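Kitchen & Table > Tidying > Small Things

Home Tips Larder Laundry Workshop Letters Search

Cups, bowls and a bit of blue tape: clearing up small spills without making more of them

I have been meaning to write this one up since July, when I finally gave in and sorted out the table at the back of my kitchen in Wultbridge. It is the table where everything lands (post, seedlings, the good scissors, whatever somebody was drinking) and for years I simply wiped round things and told myself I'd do it properly later. Well, later came, and I've learnt a few things along the way, most of them to do with cups and bowls, so make yourself a drink and settle in.

Cover the top before you do anything else

If you have a table that gets hard use, cover it. I don't mean a nice cloth, I mean something plain that you won't cry over. Brown card does very well, the heavy sort that comes round flat-pack furniture, and you can often get a big piece for nothing if you ask at a shop that sells wardrobes. Lay it flat under a few heavy books overnight if it has been folded, then fix it down at the corners. I go round the edges as well, as there is always a sleeve or a cat ready to catch on a loose bit.

The one thing card won't do is forgive a spill. Blot it straight away, pressing down and lifting, and please don't scrub, or you'll rough up the surface and end up with a furry patch that holds on to every crumb from then on. If it has already dried and left a mark you can live with it, or you can turn the whole sheet over and have a fresh side. I turned mine once and then lived with it!

Mark it out in squares

Now this is the bit my family laughed at. Get a roll of coloured tape, dark blue shows up beautifully on brown, and divide the table into big rectangles. Nothing fancy. Stretch the tape out along its whole length before you press it down, start from the middle and smooth towards the ends, and it will lie straight without any measuring at all.

What you have then is a set of places. A cup has its place, a bowl has its place, and the space between them is for working in. I keep the bowl well back, over the middle line, and let the cup come nearer the front where people will reach for it. It sounds dreadfully fussy when I write it down, but the number of drinks knocked over by an elbow going after something else has dropped right off in this house, and I am very much the worst offender.

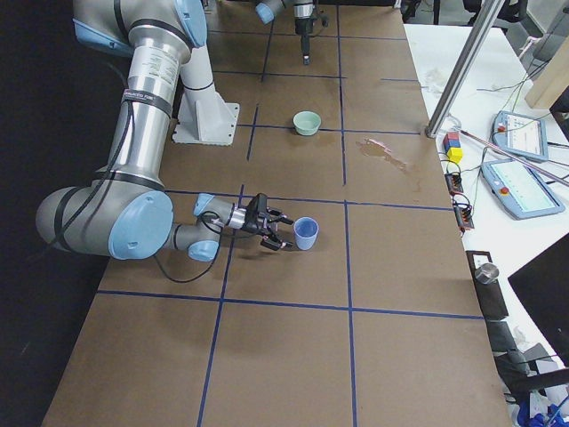 Peel the tape back slowly when you want to change things about, keeping it low and flat against the card. If it starts to lift the brown paper, stop and come at it from the other end. A hairdryer on its gentlest setting helps with old tape, though I'd try a corner first.

Choosing the cup and the bowl

I am a great believer in light plastic cups for a working table. I have a set from Luta that have been dropped more times than I could tell you, and they bounce. The see-through kind is handy because you can tell whether there's anything left in the bottom before you go tipping it up. Do remember, though, that a cup which is wider at the top than at the bottom goes over easily once it's empty, so either keep something in it or lay it on its side to begin with, well away from the edge.

For the bowl, go small and shallow. A deep one looks more useful but you can't see into it from across the table, and it becomes a home for paper clips. My favourite is a little green one from Gendell, not much bigger than my palm, and it cost me 2 pounds in a box of odds and ends.

The scrap bowl

The bowl is there for the soft rubbish. Used tissue, a twist of kitchen paper, the wrapper off something, anything light that would otherwise drift about the table and get damp. Drop it in as you go and don't squash it down. When the bottom of the bowl is covered, that's your signal to carry it off to the bin, and a few other habits make that little journey go more smoothly:

1. Clear the way first. Move the cup over to the far side and lay it down if it's empty.

2. Take hold of the bowl by the rim, with a finger over the lip, and lift it only a little way to begin with. Paper is light and a sudden swoop will have it out on the floor.

3. Keep it low as you move it, and don't mind a slight tilt so long as the open side is still facing mostly up.

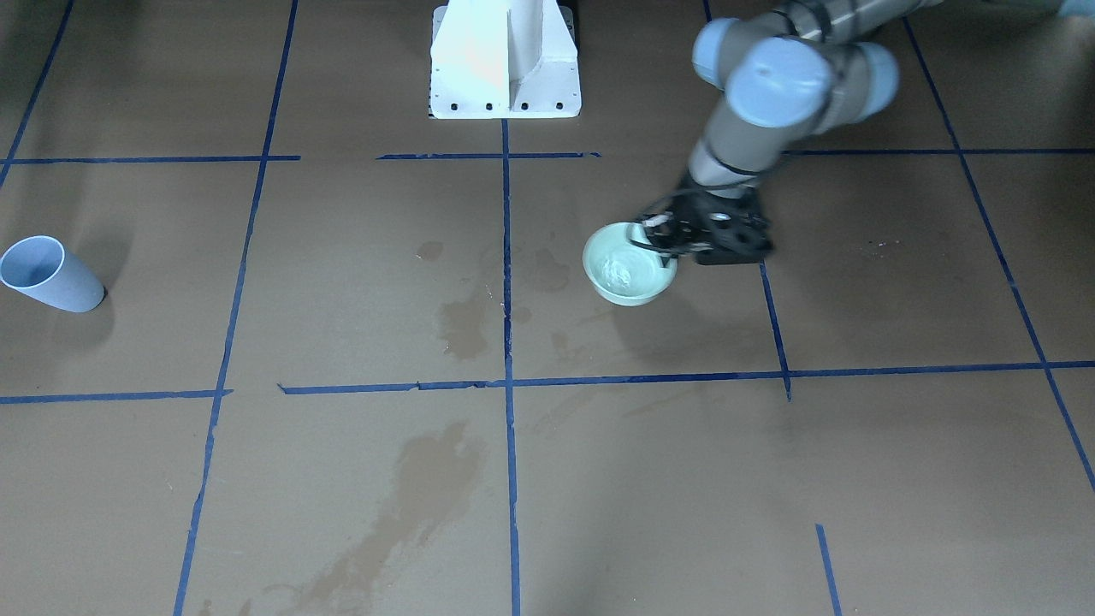

4. Tip it over the bin in one go and give the base a tap. Stuck paper comes away with a drop of warm water.

5. Wipe the inside with a soft cloth and a spot of washing-up liquid (I use Sugden's lemon one, purely for the smell), dry it, and put it back in its own square.

A few words about glazed bowls

Pale glazes do show tea stains. A paste of bicarbonate of soda and water, left on for five minutes and rubbed off with a fingertip, will shift most of them. Don't use a scouring pad, however tempting, as the fine scratches hold the next stain even better than the last. If the rim has a chip, retire the bowl to holding pegs or keys.

Do write in if you have a good way of getting candle wax off card. I've tried the iron and brown paper method and made rather a mess of it.

Page last looked over 14 November 2022 | Contact us | Copyright Wultbridge Household Notes | Back to top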